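Play Kitchen Shelf Gets a Refresh

The play kitchen sets at the Berbridge toy library go back into circulation on 1/5/19. They were pulled in December so that every piece could be washed, checked for cracks and matched to its list. The library now holds 156 kitchen and food pieces, sorted into kits that families can borrow for 2 weeks at a time.

Rosalía Casado did most of the sorting. She asks borrowers to lay everything out on a table before packing a kit to return. Small fruit gets left in coat pockets and under couches, and it is easier to spot a gap when the cups, bowls and plates are spread out than when they are piled in a bag.
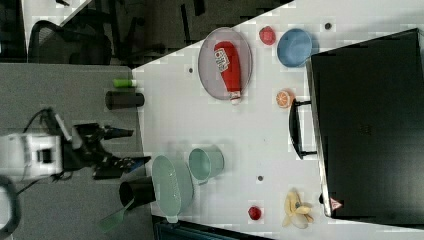

Can we borrow a few pieces instead of a whole kit?
Single pieces may be borrowed from the open bin by the front desk. Kits stay together, and the desk will ask you to take the full kit or choose from the bin.

Some notes on care. Plates, bowls and cups can be washed in warm soapy water and left to dry on a towel. Please do not put them in the dishwasher. The heat warped several bowls last year and they had to be thrown out. Pretend fruit should be wiped with a damp cloth. Empty bottles and boxes from your own kitchen are welcome as donations if they are rinsed, dry and have their caps on. We can't take glass or anything with a sharp rim.

Kits are kept in the Wurnanden Street room, on the low shelves to the left of the door. Each bag has a tag with its number and a list of what belongs inside. If something is missing, write it on the back of the list and tell the desk. There is no charge for a lost piece of fruit. Lost bowls and plates are $2 each.

The library made 227 loans of kitchen sets last year, more than any other kind of toy except train track. To reserve a kit, call the desk or sign the sheet by the door. Kits not picked up by closing time go to the next family on the list.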